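About Zuva

We put new soles on old sneakers.

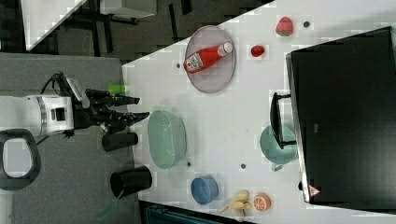 Assorted items on a white table.

Zuva is a sneaker resoling and repair shop at 397 Lloyd Avenue in Wendau, between a tax preparer and a place that has been about to become a juice bar for as long as we've had the lease. People send us shoes they've worn flat, shoes that have come unglued, and shoes they kept in a box for years only to find that the midsole had turned to crumbs while they weren't looking. We fix most of them. We mail a few back with a polite note.

How we got here

The company was started by two friends who met in a line. It was the kind of line where you stand outside a store before dawn with a folding chair and a bad coffee, hoping to be allowed to spend money. One of them got the shoes. The other got a cold. Both of them ended up, a few years later, with closets full of sneakers they were afraid to wear, and when they finally did wear a pair, to a cousin's wedding, the left sole came off during the first dance and the right one made it as far as the cake.

They took the shoes to a regular cobbler, a very good one, who looked them over, said some things about polyurethane and closed the lid of the box. So they bought a heat gun and a can of contact cement and ruined several pairs in a garage. After that they ruined fewer. Somebody at work saw the results and asked if they would do his, then his brother's, and by June they'd run out of garage.

The wedding pair is in our front window. It has been resoled twice and looks better than either founder does in the wedding photos.

Where the name comes from

We'd love to tell you that Zuva means something in a language we studied carefully. We wanted a short name that fit on a heel tab and wasn't already on somebody's sneakers, and we'd been through a long list by then. It has four letters, it looks good stitched, and our sign painter charges by the letter.

What we do

Full resoles. We take off the old outsole and midsole, clean up the upper, and bond on a replacement. Sometimes that's a sole from a donor shoe of the same model, which we pull apart for the purpose while trying not to think about what it cost. Sometimes it's one of our own.

Reglues. The sole is fine, the glue has given up. This is the most common job in the shop and the one people most often try at home first. Please tell us what you used. We won't laugh where you can hear it. Superglue sets hard, cracks, and has to be sanded off before we can do anything useful, so it adds time, and we'd like to know before we start.

Stars, toe boxes and heel drag. We rebuild worn-down heels, patch the inside lining where your heel has eaten through it, and stitch or replace mesh at the toe. If your big toe has been visible from above, we've seen worse.

Paint and dye, within reason. We'll touch up scuffs and match a midsole color. We don't do full custom paint jobs. There are people who do that beautifully, and the one time we tried it the customer asked for a sunset and received what he described as a sandwich.

Cleaning. Every repair gets cleaned whether you asked for it or not. We also clean shoes that aren't being repaired, though if you hand us a pair with a sole hanging off and ask for just a wash, there will be a short conversation.

The Etow

A few years in, we got tired of hunting for donor shoes. They're expensive, and a donor pair that has been sitting in a closet as long as yours has is likely to fall apart at the same speed. So we made our own replacement cupsole and called it the Etow. (Say it however you like. We've heard both and we answer to both.)

The Etow is a plain rubber cupsole with a replaceable foam insert. When the foam goes, you swap the foam and keep the sole. It comes in white, off-white, black and gum. The off-white exists because customers with older shoes kept telling us that our white was too white, and they were right, and then we spent a whole winter looking at small squares of rubber under different light bulbs. We don't offer a pre-yellowed version. We did make one. It looked like teeth.

It won't fit everything. It suits most low-top court shoes, some skate shoes, and a handful of runners whose owners aren't planning to run. If you have visible air units, springs, lights, or anything that was described at launch as a "system," the Etow isn't for you and we'll need to talk about other options.

One more thing about it. A shoe with an Etow under it is no longer an original shoe, and we say so on a small printed card that goes back in the box. If you sell the pair later, please pass the card along. Collectors care about this a great deal. People who just want to walk to the bus in their favorite sneakers tend to care a lot less, and they're most of our customers.

What we won't do

We don't authenticate. People ask us every week if their shoes are real, and we can tell you if the stitching is tidy and if the glue is any good, and that's where our opinion stops. We have seen genuine pairs put together like a school project and we've seen very suspicious ones with lovely stitching.

We don't buy or sell sneakers. There's no back room. If a shoe is on our shelf, it's somebody's, and it's waiting for its owner to remember that we closed at 5.

We don't make a tired pair look unworn so it can be sold as unworn. You'd be surprised how many emails start with "hypothetically."

And we don't rush. We used to offer a rush service, for a fee, and what happened was that everyone paid the fee and everything took as long as it had before. We dropped it. Cement needs to cure on its own schedule and has never responded to money.

How it works

Send us photos through the form, including one of the bottoms. Everyone forgets the bottoms. We'll write back with a price and an honest guess at whether it's worth doing. If it's a general-release shoe that you can still buy new for less than the repair, we'll say so, and then you'll tell us you wore them the summer you moved across the country, and we'll say fine, send them in.

Once they arrive, each pair gets a ticket and a shelf, and one person sees the job through from start to finish. We tried splitting it up so that one bench stripped and another bench glued. It was quicker on paper. In practice the shoes spent a lot of time traveling between benches, and nobody could remember who had the laces.

Speaking of which: take your laces out and keep them, unless you want them washed. Also insoles, orthotics, keys, receipts and whatever you've been hiding from your spouse under the tongue. We mail it all back, but it makes for an awkward envelope.

Repairs are guaranteed for 2 years against coming unglued. The guarantee doesn't cover dogs, campfires or dashboards in August. A dashboard in August is very close to the tool we use to take soles off.

The shop

Our part of Lloyd Avenue used to be all shoes. There was a children's shoe store, a dance supply place and a factory outlet with a giant fiberglass boot on the roof, which older Wendau residents bring up within a minute of meeting us. We don't have the boot. We don't know where the boot went. If you know where the boot went, we'd be very glad to hear from you, and we've got the roof for it.

Walk-ins are welcome in the afternoon. Mornings are for gluing, when the fans are on and we can't hear the bell. There's parking behind the building, shared with the tax preparer, so think carefully about visiting in early spring.

We get asked about tours. You can look over the counter for as long as you like. It's a small shop that smells like rubber.

Working here

When we're hiring, we post it on the jobs page. You don't need to know sneakers. Some of our best repairs are done by people who came from upholstery, bike shops and, in one case, dental labs, and who couldn't tell you what year anything came out. You do need steady hands and some patience with a toothbrush. There's a discount, and it's generous, and you'll be too tired of looking at shoes to use it.

Getting in touch

The contact form is the fastest way to reach us. We read the comments on our social accounts too, mostly at night, which isn't good for us. If you're writing about a repair that's already here, put your ticket number in the subject line. If you've lost your ticket number, describe the shoes. "White, size ten" will narrow it down less than you'd hope.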